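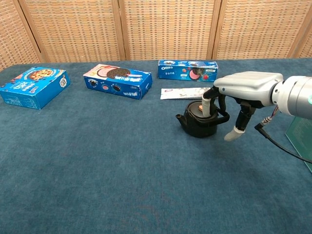
Section 3: Setting up your card table for the first time

Right, you've got the Flinine out of its packaging and the legs are on. Before you deal a single hand, give it a bit of attention – I rushed mine and ended up with a wobble that drove my whole bridge group mad.

1. Stand the table where you mean to use it. Carpet is fine, but thick rugs let the legs sink at different rates, so go for a hard floor if you've got one.

2. Turn each foot clockwise until it stops, then back it off by one full turn. Press down on each corner in turn. If one dips, unscrew that foot a little at a time until it doesn't.

3. Lay the Skallel cover over the top with the label underneath. Start at the middle and smooth outwards with the flat of your hand. It'll look creased and too small. Leave it for 30 minutes and it relaxes!

4. Hook the elastic over two opposite corners first, then the other two. Going round in order pulls the whole thing crooked (ask me how I know).

5. Tighten the corner screws by hand only.

Note: the cover sheds a bit for the first few weeks. A soft clothes brush sorts it out, always in the same direction. My friend Tamara Ostapchuk swears by a damp rubber glove, and I must admit it's quicker.

Caution: don't iron the cover while it's on the table. The backing melts. If you really must get a fold out, take it off, put a tea towel over it and use the coolest setting for 15 seconds at a go.

Caution: mind your fingers on the leg hinges. They snap shut harder than you'd think.

Spills: blot, don't rub. Cold water first, then a drop of washing-up liquid if it's tea or wine. Dry it flat and away from radiators.

If the wobble comes back after a month or so, go back to step 2. Spare feet come in the small bag taped under the top, so have a look there before you order more.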